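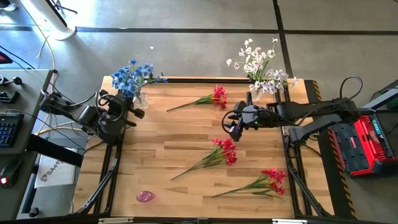

Butcher-block table, mid-sort. Blue in its vase, white in its vase, reds still lying down.

August, a bit after 2 in the afternoon. Flower table day! I finally got the artificial stems out and started working out what goes with what for the Cetura arrangements, which I have been putting off because the red ones drive me nuts. More on those in a minute.

Blue first, as they're the easy ones. They look like cornflowers, small and ruffly, and they more or less arrange themselves. You drop the bunch in the clear vase, give the leaves a bit of a tug so they arch out to the sides, done. I like them leaning a little. If somebody straightens them I'll only go and lean them again, so please leave them.

The whites took longer. The Woo order sheet just says "white, mixed" and that covers a lot of ground (thanks, past me). There are the airy starry ones that fan out over everything, and there are the big open ones, and side by side they don't read as the same white at all. The big ones have those dark veins all over the petals. I went back and forth on whether that looks fancy or looks like an old teacup, and I've landed on fancy, but only close up. From across the room they go gray on you. So: low arrangements, near where people sit, never on the high shelf.

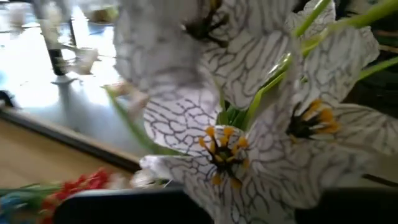

Big whites, close up. Note the veining and the yellow tips on the dark centers.

Those yellow tips are worth using. Put a big white next to anything with a bit of yellow in it and the whole bunch warms up. Next to the plain starry ones it just looks like two different shopping trips. I've written "do not mix" on the Woo sheet and underlined it.

Right, the reds. Carnation type, loads of petal, heads all crowded at one end and then this long, long tail of stem. They're top-heavy. In a narrow vase they want to swing round and face the wall, and in a wide one they flop. What I want to try is cutting 13 cm off the stems and binding them with green tape about halfway down, so the weight sits lower. I haven't cut anything yet! Cutting is forever and we're at 70 stems of the red with no more coming until Ritby reopens its order book.

For now they get laid flat and gathered,
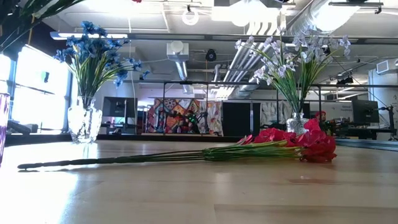 and I do think flat is a look in its own right. A long red bundle on bare wood, heads to one side, nothing else going on. I'd happily put that down the middle of a dining table and skip the vase completely. The wood helps a lot, it's shiny enough that you get a soft red glow under the petals, and I wouldn't bother on a white tablecloth. Might pitch it to Cetura as a second option and see if they bite.

On vases: the faceted one with the round belly is the keeper. It lights up nicely with a window behind it and it hides the stem ends, which on artificials are always the ugly part. The smaller clear one hides nothing. Either we fill it (glass beads? the Trakari pebbles, if there are any left in the bin?) or it's only for bunches with plenty of leaf low down.

Pinks I've hardly touched.

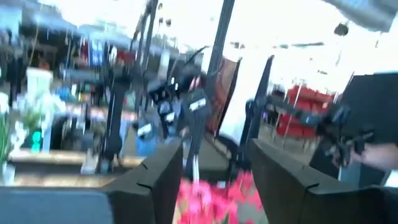 They're bright and very ruffled, and I'd keep them well away from the reds, the two together make my teeth hurt. With the blues, maybe. With the big whites, almost certainly.

Still to do:
Test cut on one red stem, the scruffiest one I can find.
Fluff the starry whites again.
Check the Trakari bin for pebbles.
Price up the lying-down red bundle as its own item, code 354 is free.
Try pink with blue in the faceted vase before I pack up.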